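Bretdale Practice

The Bretdale Practice is a set of working rules for recording manipulation tasks with hand-held grippers in homes and other furnished rooms. It covers the preparation of the work surface, the handling of paired grippers, the selection of objects, the marking of episode boundaries, and the treatment of recordings that go wrong. It does not cover teleoperated arms, motion-capture gloves, or recordings made on factory lines, and it sets no requirements for the learning methods that later use the data.

The text is organized into 21 clauses and 2 annexes. Clauses are numbered continuously, and a clause that has been withdrawn keeps its number. The practice is voluntary. A site that follows it may state so in the cover sheet of a recording batch, provided that any departure from a mandatory clause is listed on the same sheet.

Origin

The first draft was written by Dalia Gaber and Boonmee Jitpraphai as an internal handbook for the household recording program at Lumine. It circulated under the title "Notes for Operators" and contained little beyond a startup checklist and a list of discouraged habits. Iman Bensaid rewrote the sections on surfaces and containers after batches from different rooms proved hard to combine. The rewritten text was adopted at Bretdale, a shared recording site, and took its name from there.

Later revisions separated mandatory clauses, which use the word "shall," from recommendations, which use "should." The earlier handbook had used "must," "should," and "please" without distinction. Several recommendations were moved to Annex B at the same time, among them the advice on lighting and on operator posture.

Terms

Operator: the person holding the grippers during an episode. One operator may hold one gripper or a pair.

Episode: a continuous recording of one task, from the opening hold to the closing hold.

Reset: any change made to the objects or the surface between episodes.

Work area: the part of the surface on which task objects may be placed or moved.

Background object: an item within view that is not used in the task. Furniture, curtains, cables, and household goods all count as background objects.

Trap case: an arrangement in which an object can be reached by only one jaw, or in which closing the jaws would trap a second object.

Work surface

Clauses 3 to 6 deal with the surface. Any stable horizontal surface is allowed, including tables, counters, floors, and beds. A surface that yields under load shall be logged as "soft" on the cover sheet. The operator should press a closed gripper lightly against a soft surface before the first episode to learn how far the jaws sink in.

Patterned coverings are permitted. Early drafts required a plain single-color cloth, and some sites still use one by local rule. The current text asks only that the covering stay the same within a batch and that it be smoothed before the first episode. Folds that form while the work is going on are left alone until the next reset. An operator shall not straighten the cloth during an episode unless straightening the cloth is the task.

Background objects shall not be cleared away for the sake of a tidier recording. They may be moved if they obstruct the operator or if they carry personal information such as names, addresses, or medical labels. Boxes and packages with ordinary printed labels may stay where they are.

Containers and loose items

Clauses 7 to 11 apply to tasks in which small items are put into a container, taken out of it, or sorted. Trays, tins, bowls, baskets, and open boxes are treated alike. Containers with a reflective interior are logged with the code R, because bright spots on bare metal can be mistaken for edges during later labeling. The code has no effect on whether an episode is accepted.

Round and oval foods are widely used as loose items. They are cheap, they vary in size and firmness, and they roll. The practice asks that real produce be replaced when the skin splits or when the item leaks, and that damaged items be recorded separately if they are kept for use as hard cases. Stems and leaves are left on.

Where two grippers are used over one container, each jaw is opened before it passes the rim. The second gripper waits outside the rim or holds its own item until the first has withdrawn. Crossing the two grippers is allowed only in tasks whose written instruction calls for it.

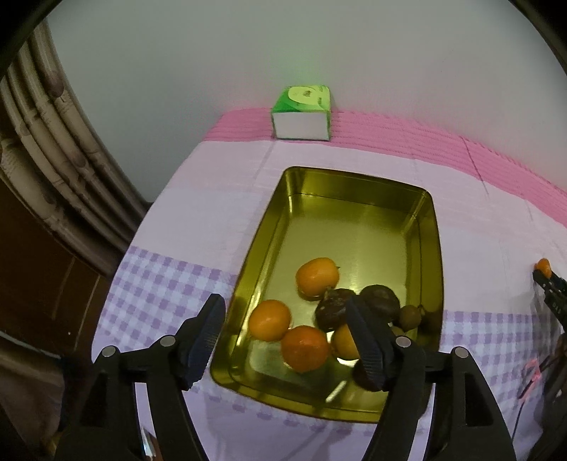 How should an operator take one item from a group without disturbing the rest?

The operator should choose the item with the most open space on two opposite sides, line up the jaws with those sides, lower them to the widest part of the item, and close slowly before lifting straight up. If no item has enough space, the group may first be spread with the outside of one closed jaw, and the spreading is recorded as part of the episode. Reaching in with the free hand is not allowed.

The same order of work applies when items are returned to the container. Dropping from above the rim is classed as a separate skill and has its own task code. In ordinary placing tasks the item shall touch the container floor, or another item already resting there, before the jaws open.

Clause 9 concerns trap cases. A trap case is not treated as a fault in the setup. The operator may work around it, free the item, or leave it for last, and any of these counts as a valid episode. What the clause rules out is a reset made to avoid the trap case after the arrangement has been logged.

Opening and closing holds

Every episode begins and ends with the grippers held still, jaws open, with the work area in view. The hold has no fixed duration in the current text. The operator waits for the start signal of the recorder and then begins without further delay. At the end, the operator brings the grippers back to a position similar to the opening one and stays there until the recorder confirms that the file has closed.

Bouchra Soliman, who edited the clauses on holds, argued for keeping them free of time limits on the ground that operators watch the clock when given one. Sites that need a fixed hold for synchronization may set it locally. The value then has to appear on the cover sheet.

Wrist straps are worn in all episodes. The strap shall be routed away from the jaws and the linkage, and it should not lie across the camera's view of the finger pads. A strap that enters the edge of the view does not invalidate a recording.

Finger pads are inspected at the start of each session and again after any work with sticky or wet materials. Residue is wiped off with a damp cloth and the pads are dried. Pads are replaced in pairs, and the replacement is entered in the equipment log together with the serial number of the gripper. Screws on the linkage are checked by hand for looseness; tightening is left to the person responsible for the equipment, as an overtightened pivot changes the closing force.

Arrangement of objects

Clauses 12 to 15 govern how objects are laid out between episodes. The first arrangement in a batch may be chosen freely. Each later arrangement shall differ from the one before it in the position of the container, the position of at least one loose item, or the orientation of the container. A container with printed sides may be turned so that the print faces any direction.

Items should be spread over different parts of the work area. Operators tend to settle into a habit of placing everything near the center, and a reviewer who sees this in a batch may ask for the remaining episodes to be recorded from a printed layout list. The list supplied in Annex A was prepared by Rania Zerouali and has 200 entries. It gives positions by zone and makes no reference to distances, so that it can be used on surfaces of any size.
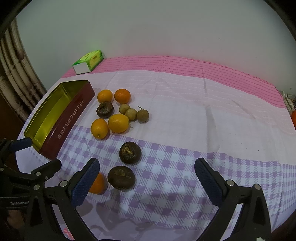 Zones are named from the operator's standing position: near, middle, and far, each divided into left and right. If the operator changes sides, the zones change with the operator and the new position is logged. An item that lies across a zone boundary is assigned to the zone that holds the greater part of it. Items that roll out of the work area during an episode may be recovered with the gripper if they can be reached safely. Otherwise the episode is ended with a closing hold and marked "lost item."

When items of similar color are used together, the cover sheet should name each kind in everyday terms. Scientific names and trade names are discouraged. If the operator is unsure what an item is, a general term such as "brown fruit" is preferred to a guess.

Failed and partial episodes

Failures are kept. Clause 16 forbids the deletion of an episode for the sole reason that the task was not completed, and it defines three outcome marks: complete, partial, and stopped. A fumbled grasp followed by a second try is recorded as complete if the task ends as instructed. Stopped is reserved for episodes ended early for safety, equipment trouble, or an interruption by another person.

Deletion is permitted when a recording contains personal information that cannot be masked, or when a person who has not agreed to appear can be recognized. The batch number is kept and the gap is noted. In an internal review of 847 episodes carried out at Bretdale before the second revision, the most frequent correction was a wrong outcome mark - usually a completed retry that had been entered as partial.

Adoption and criticism

The practice has been adopted in full at Bretdale and in modified form by Trerkus, whose version adds clauses on kitchens and running water. The Samir project uses the terms and outcome marks but not the layout rules.

Criticism has centered on Clause 5, the rule on background objects. Reviewers at Trerkus considered it too permissive and asked for a minimum clear margin around the work area. Jitpraphai replied that a margin would exclude most bedrooms and small kitchens, and the clause was left unchanged. A second objection concerns the lack of any rule on operator fatigue. Annex B recommends a break whenever grip accuracy drops, though it does not say how the drop is to be measured. A draft clause on the subject is under review.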